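Shapes You Can Hold
Hurham Museum for Young Learners: Explainers for ages 7 to 9

A drawing of a square is flat. It has length and width, but you cannot pick it up off the page. A block is different. It has length, width and height, and so we call it a solid shape.

Mathematicians use special words for the parts of a solid. A flat side is called a face. The line where 2 faces meet is an edge. The point where edges come together is a corner, or vertex.

What is a cylinder?
A cylinder has a circle at each end and one curved surface between them. Stand it on its end and it will stay still. Lay it on its side and it can roll. Tins of soup and many candles are cylinders.

What is a prism?
A prism has the same shape at both ends, and flat faces joining them. The end shape gives the prism its name. If the ends are triangles, it is a triangular prism. If the ends have five sides, it is a pentagonal prism.
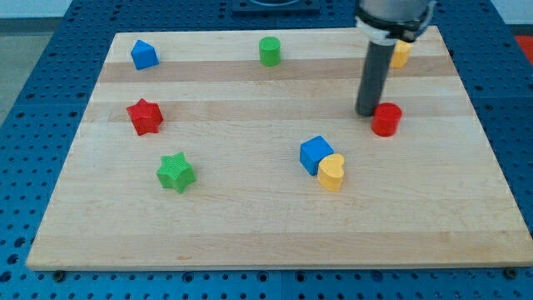 Sorting is a good way to learn the names of solids. Begin by looking at shape and leave colour until later. The blue block has a pointed top like the roof of a small house, so it belongs with the pentagonal prisms. The green cylinder is standing on its flat end, and its top is a circle.

Try it at home
Find a tin and a box. Count the faces of the box, then feel the curved side of the tin. Which one could roll down a slope?

Words to remember: face, edge, vertex, prism, cylinder.

Text by Fotini Kokkinos, Learning Department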